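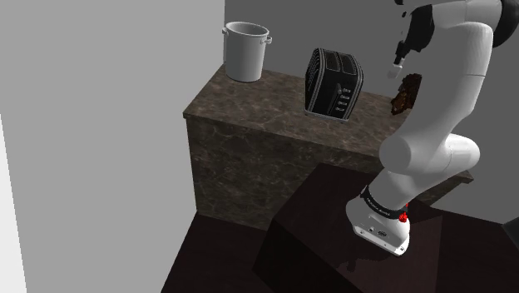
Kitchen Cell, Simulation Stage: Progress Report to the Plavthorpe Fund
Report date: Sat 19 February
Period covered: from October to the date above

Summary

The simulated kitchen cell runs and can be left alone overnight, which it could not at the time of our last report. We are less sure than we were in October that the numbers coming out of it mean much for the real arm. Most of this report concerns the setup and upkeep of the cell, as the grant agreement asks, and we have kept the claims small.

Arm and mounting

The arm sits on a pedestal in front of the counter and works across it from there. We spent longer on the mounting than planned. The first model we were given by Jimura had the base flange sunk slightly into the pedestal top, and the physics engine treated this as a permanent collision. The arm shook a little at rest. Several people had looked at that shaking and put it down to the controller gains, so the gains had been turned down to hide it. We lifted the base by 3 mm, put the gains back where they were, and the shaking stopped.

That leaves an awkward question about the runs done before the fix. We have thrown them out. The success figures quoted in the October report came from those runs and should not be used.

Counter and objects

The counter top is a stone texture and the objects on it include a pot and a toaster. The toaster has been the most trouble. Its collision shape was a single plain box, so the fingers stopped in mid-air over the slots. It now has a shape made of 10 convex parts, which is slower to compute but lets the fingertip into the slots. The pot handles still behave badly. They are small loops, and the collision shape fills them in. Anyone who tells you the gripper can hook a handle in this cell is reading something into the data.

Friction between fingertip and object is still a guess. Misuvness supplied a value with the gripper model but could not tell us how it was measured. We asked twice.

Routine upkeep

The cell gets the same checks each morning:

Reset the arm to its home pose and compare joint readings with the stored ones.
Open and close the gripper with nothing in it and look for drift.
Drop each object from a small height and confirm it settles.
Read the overnight log for contact warnings.

The drop test looks silly and has caught more faults than the other checks put together, mainly objects left a hair inside the counter after someone edits the layout.

Results

Since the mounting fix we have logged 803 runs of the reach-and-grasp routine. 20 were stopped by the contact monitor. We went through all of those by hand, and most traced back to the forearm passing too close to an object on the way to a different one. The planner considers the gripper's clearance properly and the forearm's only loosely. A patch from Kratochvíl is meant to deal with this. It was promised for the end of last year and what arrived would not load.

We are not reporting a grasp success rate this period. We have one, it is flattering, and with the friction value unsettled we would not defend it.

Spending

On budget, apart from extra computing time for the new toaster shape. We moved money from travel to cover it.

Next period

Measure fingertip friction on the real gripper. Rebuild the pot handles. Decide whether to keep waiting on the planner patch or write our own forearm check, which we now think is the cheaper choice. We would also ask the Fund to reconsider the milestone for transfer to the real arm. It was set before the mounting fault was found, and meeting it on paper would tell neither of us very much.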